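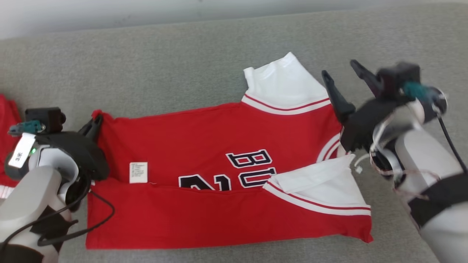 6. Washing of sports clothing and other synthetic fabrics

This section is for the Kaltton 40 washing machine with the Sports program. For cotton and towels, please read section 5. For wool, read section 7.

6.1 Before you start

1. Read the care label of every piece. If the label shows a hand with water, do not use the Sports program. Use Hand Wash, section 7.2.
2. Close the zippers and hooks. Open hooks can catch in mesh fabric and pull the threads.
3. Turn printed pieces inside out. Numbers and names made from film become hard and break when they rub on the drum.
4. Put strong red, blue and black pieces apart from white ones. Pieces that have two colors, for example red with white trim, must go in cold water for the first three washes.

Note: Do not leave sweaty clothing in a closed bag until Saturday and then wash it. The smell goes deep in the fibers and one wash is often not enough.

6.2 Starting the program

1. Fill the drum loosely, to half of its height and no more.
2. Put liquid detergent in compartment II. Powder is allowed, but in cold water it can leave white marks.
3. Turn the dial to Sports. The display shows 40.
4. Press Temp until you see the number you need, or the sign of a snowflake for cold.
5. Press Spin to choose the speed. For mesh we advise the lowest one.
6. Press Start. The door locks after a few seconds.

CAUTION: Do not use fabric softener with this program. It closes the small holes of the fabric — the clothing then holds sweat and dries slowly.

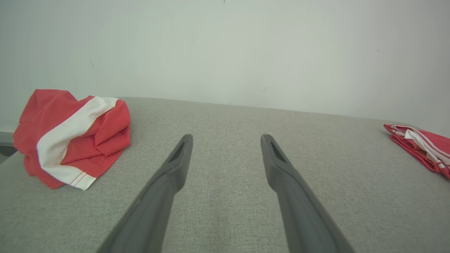
6.3 After the wash

1. Wait until the door light goes off. Do not pull the handle before this.
2. Take out the pieces at once and shake each one by the shoulders.
3. Dry them on a line or a rack, in the shade. Red fabric loses its color in strong sun.
4. Fold only when the seams are fully dry. Check under the arms and at the collar, these places dry last.
5. Fold along the side seams and keep the print flat. Do not iron on the print.

If the display shows E27, the water does not leave the drum. Clean the filter as in section 9.1. If the code comes back, write to Sevunard Service and give the part number of the pump, 1312 — it is printed on the inside of the filter door.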